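Sorting bin

A sorting bin, also called a tote or a picking bin, is an open-topped box used to hold small mixed goods while they are being looked over, divided up or passed along to their proper place. Bins of this kind are found in workshops, thrift stores, mail rooms and toy libraries, and many households keep one or two on a table for the odds and ends that never quite seem to belong in any drawer.

The usual bin is a plain box in gray or another quiet color, so that whatever is put into it stands out well. Sides that slope a little toward the floor are common – they let empty bins nest inside one another, and they help small items slide down to where a hand can reach them. Floors pick up scuffs rather quickly, and a well-used bin will often show scratches along its upper walls too, where things have been dragged over the edge year after year.

Bins are very often worked in pairs, one for the unsorted goods and one for whatever has been dealt with. Because light bins like to wander across a smooth tabletop, many people fasten them together with spring clamps at the corners where the two walls meet. The clamps go on and come off with one hand, and they leave no holes behind.

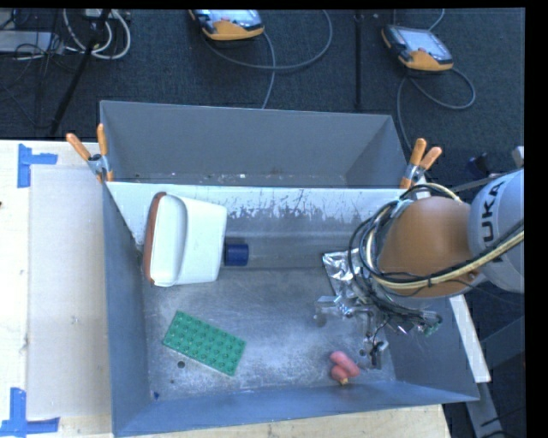
Two gray bins held together with orange-handled spring clamps. The front bin holds a white plastic container, a green building-brick plate and other small items.

The mixture inside a bin can be wonderfully varied. Toy bricks, plastic tubs, crumpled foil and little objects of every shape end up side by side, and part of the pleasure of sorting (for those who do find it a pleasure!) lies in coming across something long forgotten. In her household handbook for the Allcombe toy library, Wubit Tekleab suggests putting no more than 20 items in a bin at one time, and taking out the largest pieces first so that the small ones can be seen.

Crumbs and fine debris tend to gather along the lower edges and in the corners. A soft brush or a damp cloth will usually take care of them, and the Allcombe handbook recommends a proper wash with mild soap every January, before the new season's donations are brought in.

See also: Storage box; Spring clamp; Toy library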